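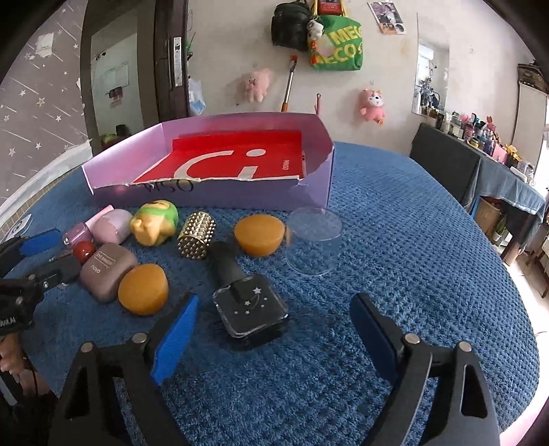 Mereana Rewi

Home Equipment Storage Spares Delivery Contact

Pirkell Varnish and Sundries Cabinet

The Pirkell is a lockable storage cabinet for nail varnishes, removers and small tools. It is supplied by Jodstead to colleges, training salons and residential homes that offer hand and nail care on the premises. The cabinet stands on the floor or on a fixed base and may be placed beside a treatment table or in a separate store.

Each cabinet holds up to 100 bottles of ordinary size, standing upright on five shelves. The shelves have a raised front lip and can be moved up or down in steps of 40 mm. Taller containers should be kept on the lowest shelf, where there is also a removable steel tray to catch spills. The tray lifts out for emptying and should be cleaned with warm water and a mild detergent. Solvent should not be used on the painted surfaces.

The door opens to the left as standard and a right-hand version can be ordered at no extra charge. Two keys are supplied. The key number is stamped on the lock barrel and should be recorded when the cabinet is received, as replacement keys are cut to that number only.

Above the shelves is a shallow drawer divided into eight compartments. Customers commonly use it for files, buffers, nail art and the small lidded boxes in which decorations are sold. The dividers slide out, and the drawer may be used as a single open tray if preferred.

Siting and use

The cabinet should be sited away from radiators, heaters and direct sunlight. It is not a fire-resisting enclosure and must not be used for bulk solvent. Establishments holding larger amounts of remover should take advice from their own safety officer before placing an order.

Varnish keeps best when the neck of the bottle is wiped before the cap is put back. Bottles left on their sides for long periods may leak or become hard to open, and we recommend that stock is returned to the shelves at the end of each session. A printed stock card is fitted inside the door for this purpose – further cards are available in packs of 60. 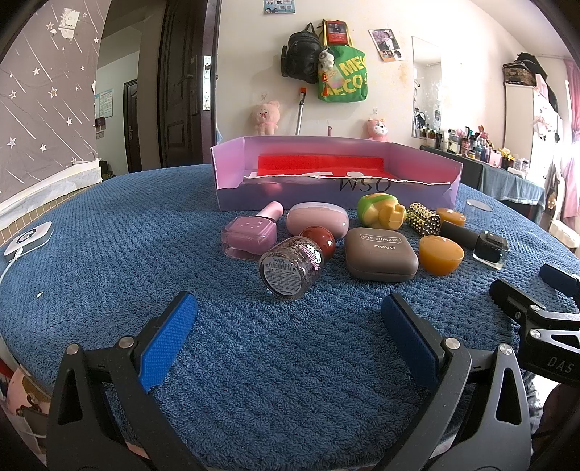

Equipment List, page 537

Table covers

Jodstead also supplies washable covers for round and rectangular treatment tables. These are sold separately from the cabinet, under the Kereama name, in plain colours. A cover should reach the edge of the table on all sides without touching the floor. Textured cloth gives small items a steadier rest than a bare polished top, though it will mark if varnish is spilled on it, and a disposable sheet should be laid over the working area during lessons.

Covers should be washed before first use and separately from towels. Fabric softener is not advised.

Delivery and assembly

Cabinets are delivered fully assembled, apart from the drawer dividers and the optional base. Two persons are needed to lift the cabinet into place. Delivery is to the ground floor only, unless other arrangements have been agreed in writing. Orders from colleges for the autumn term should reach us before the end of July.

Spares

The following parts are kept in stock: shelf, spill tray, drawer divider, lock barrel with two keys, door hinge (left or right), levelling foot. Shelves from the earlier Bisonon cabinet are narrower and will not fit the Pirkell. The levelling feet are the same on both models.

Please give the serial number from the plate inside the door when ordering any part.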